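Week 4 notes - product claims and what counts as evidence

Read the Trokis brochure before class and mark every sentence that could be checked by a stranger. Most people find two. The rest is mood: "trusted", "proven", "built for real life". Proven by whom, and against what?

**The Flurnholm survey.** The report says 2,256 customers were asked whether they slept better on the new mattress. Fine. It doesn't say how many were asked and never wrote back, and it doesn't say what they slept on before. Anyone who hated the thing had probably returned it by May and dropped off the mailing list. I would not buy a pillow on this.

**Before-and-after numbers.** Riquelme compares a bad month with a good one and credits its vitamin drink. Bad months tend to be followed by better ones, drink or no drink. Ask for a group that got nothing.

Elias Saliba's reply to my first draft of these notes was that small firms can't afford control groups. Maybe so - then they can't afford the word "proven" either.
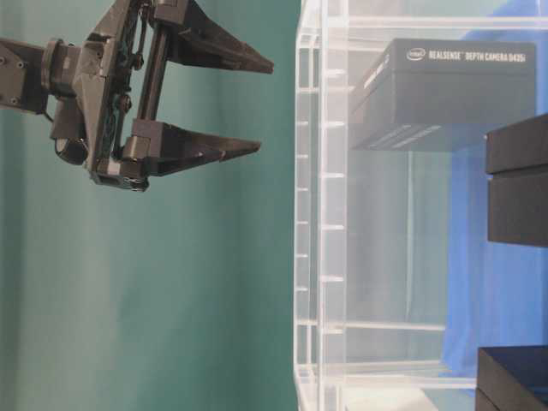
*Reading time: 4 minutes*

**Oltow and the word "average".** Oltow says its average user saves two hours a week. Mean or median? A few people saving a whole day would drag the mean up nicely. The footnote points to "internal data", so we can't tell.

For next time: bring one ad claim you believe, and write down what would change your mind. One page, typed.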